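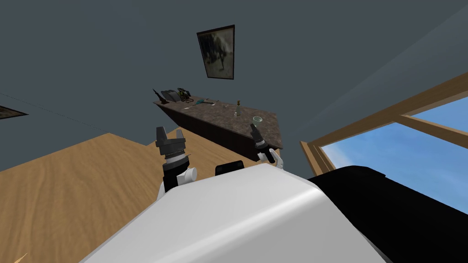
Right gripper won't let go in sim, anyone else?

skultfan79
2019-01-24
Okay so I've been fighting this for most of a week and I'm out of ideas. I'm running a two-arm setup in Clostent, task is the usual counter one: pick up the drinking glass with the right hand, move it along the marble counter, put it down, back off. Left arm doesn't do anything. Pick is fine. Move is fine. Then I send the open command and the fingers just stay shut. Controller says open, joint readout says open, glass stays in the fingers. Then the arm backs off like it's all done and takes the glass with it, and the planner thinks the glass is still on the counter and drives the arm straight through where it isn't.

It's not every run. I left it going overnight and got 13 of these out of 169. Same scene, same start pose, only the seed changes. Help!

gazi_m
Which contact settings? If you left the grasp assist on, it basically pins the object to the finger when both pads touch. I had this with Saha last April and the pin wasn't getting removed when the open command landed on the same step as a planner update. Menaka Gazi here by the way, I wrote the little wrapper half of you are using, sorry in advance.

skultfan79
Grasp assist is on, yeah. Without it the glass slides out every single time, it's thin and the friction is hopeless. But wouldn't a stuck pin show up as the fingers opening and the glass hanging off one of them? Mine don't open at all.

tomato_stakes
I'd bet on the controller and leave the pin alone. You said the readout says open, are you reading the commanded position or the measured one? In Clostent those have almost the same name and I've mixed them up more than once.

skultfan79
...I'm going to go check that and be quiet for a bit.

skultfan79
Commanded. I was logging commanded. Measured one never moves. Ugh.

gazi_m
Ha, okay, that's still my bug though! If the pin holds the glass to both fingers then the fingers can't separate, they're both tied to the same rigid thing. Mine only ever pinned one side so it looked different. Try printing the pin list right after the open command.

Lachlan P
Can I be the grumpy one. I don't love that everyone's treating this as a sim quirk. The scary part of the first post to me is that the arm backed off without checking the measured position, and then the planner carried on with a glass in the wrong place. Put that on a real pair of arms and you've got broken glass and possibly somebody's hand in the way. Fix the pin, sure, but the retreat should never have started.

tomato_stakes
It's a simulator though. Nothing got broken. If I put a safety check on every step in sim I'd never finish a training run.

Lachlan P
It's one comparison. It costs you nothing. And people copy their sim scripts over to hardware all the time, I've watched it happen. We had a Fledent arm pull a tray off a bench exactly this way — script assumed release, nobody had it look. I'm Lachlan Pirihi, I look after the lab arms where I work, so yes I'm biased.

tomato_stakes
Fair on the copying. I still think it belongs in the hardware layer and we won't agree on that.

skultfan79
Update! Printed the pin list like Menaka said. On a bad run there are two entries for the glass, one per finger, and only one gets cleared. On a good run there's just the one. So when both pads touch on the same step it pins twice, and the release code only removes the first thing it finds. I changed it to loop until the list is empty and I've got around 4000 steps in with no stuck grip. That's not very many episodes so I'm leaving it on tonight.

I also added Lachlan's check (measured opening has to pass a threshold before the retreat, otherwise stop and flag it). Didn't slow anything down that I could notice.

gazi_m
Oh nice, send me the change and I'll put it in the wrapper. Does it do the same on the left hand?

skultfan79
Haven't tried, the left arm doesn't pick anything up in this task. I'll swap the hands over tomorrow and see.

Lachlan P
What threshold did you use? Too small and a bit of finger wobble will pass it.

skultfan79
Half the full opening. Total guess. Tell me if that's dumb.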